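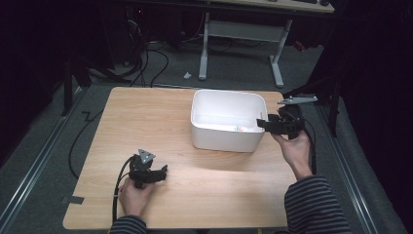 Minutes of the Premises Working Group, Stokdale site

Chair: Bleddyn Gape
Present: Facilities, IT Infrastructure, Finance, Records, Health and Safety, Otine (tenant representative)
Apologies: Legal

1. Minutes of the previous meeting

The minutes were accepted with one correction. Under Heating, "return valve" should read "isolation valve". Facilities will reissue the corrected copy.

2. Matters arising

Loading door. The replacement seal has been fitted. The door still closes slowly on the last part of its travel, and the contractor has been asked to adjust the closer. Item stays open.

Stair lighting. The sensor on the lower landing has been replaced. Closed.

Roof drain. Cleared. Facilities noted that the leaf guard does not match the one on the drawing and sits proud of the outlet. It will be left in place until spring. Item stays open.

3. Move from Morgan

The lease on the Morgan building ends in October. Bleddyn Gape reported that the landlord has confirmed in writing that the partitions on the upper floor may stay but that all data cabling above the ceiling must come out. Finance asked whether cable removal was included in the original quotation from Ulatine. It was not. Ulatine has been asked for a separate price, with the ceiling tiles itemized, as a number of them were already stained when the lease was signed and should not be charged to us.

Records expects to move up to 200 archive boxes. The freight elevator at Morgan is out of service until the annual inspection is complete, so the boxes will need to go down by the rear stairs or wait. Records would prefer to wait. Facilities pointed out that waiting places the boxes in the same week as the server racks, and the loading bay at Stokdale takes only one truck at a time.

Agreed: racks first, boxes second. If the elevator inspection slips, the order will be looked at again by email.

The main move will take place on a Sunday to keep the shared driveway clear. Otine asked for written notice to its own staff, who use the side entrance on weekends. Facilities to provide.

4. Floor loading

The structural engineer's letter has been received. The ground floor is suitable for mobile shelving throughout. The upper floor is suitable for mobile shelving along the outer walls only. Records had planned a double run down the center of room 7 and will now have to split it.

Records asked whether fixed shelving at a lower height could go in the center instead. The letter does not cover this. Bleddyn Gape will put the question to the engineer and request a marked-up plan along with the answer - the present letter describes the permitted zones in words only, and two people at the meeting had read them differently.

5. Heating and ventilation

Ulatine has balanced the ground floor system. Readings in the north rooms remain below the set temperature in the early morning and recover by mid-morning. Ulatine attributes this to the start time on the controller. The start will be moved earlier for a trial period before any further work on the radiators is approved.

The extract fan in the copy room is louder than specified. Ulatine proposes flexible mounts. Finance asked that these be supplied under the existing order. No objection from the group. Health and Safety asked for a further noise reading once the mounts are in, taken with the door shut.

6. Furniture and finishes

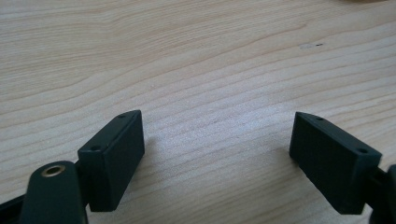

Tabletop in light wood, showing the grain.

The furniture schedule was reviewed line by line. Desks from Morgan will be reused where the frames are sound. Meeting tables will be in pale wood. Facilities has asked for the supplier's cleaning instructions before placing the order, in particular whether the surface tolerates the alcohol wipes now stocked in the kitchens.

Otine asked whether the existing chairs could be reupholstered. Finance had obtained a price and found it close to the cost of new chairs. The chairs will be kept as they are and replaced as they fail.

Window blinds: the sample fitted in room 3 lets in too much light for screen use on the west side. A denser fabric will be priced. The east side can proceed with the sample fabric.

7. Network

IT Infrastructure reported that the fiber connection is live and has passed acceptance tests. The backup line has been ordered but has no confirmed installation date. The group discussed whether to hold the move until the backup line is in. IT Infrastructure was content to proceed on a single line for a short period, provided the phone system keeps its mobile failover. Recorded as an accepted risk.

Wall outlet labels do not yet follow the numbering on the plan. The installer will relabel the outlets. The plan will not be changed.

8. Actions

Facilities - chase the door closer adjustment; write to Otine about side entrance access; obtain cleaning instructions for the tables; price the denser blind fabric.
Bleddyn Gape - structural query and marked-up plan; Ulatine price for cable removal.
Records - revised shelving layout for room 7.
IT Infrastructure - backup line date; outlet relabeling.
Health and Safety - noise reading in the copy room.

9. Any other business

Finance asked that purchase orders for the move carry the Stokdale cost code and not the Morgan one. Two have already been coded to Morgan and will be corrected by journal.

Bicycle parking was raised by Otine and deferred to the next meeting, which will be held at Stokdale.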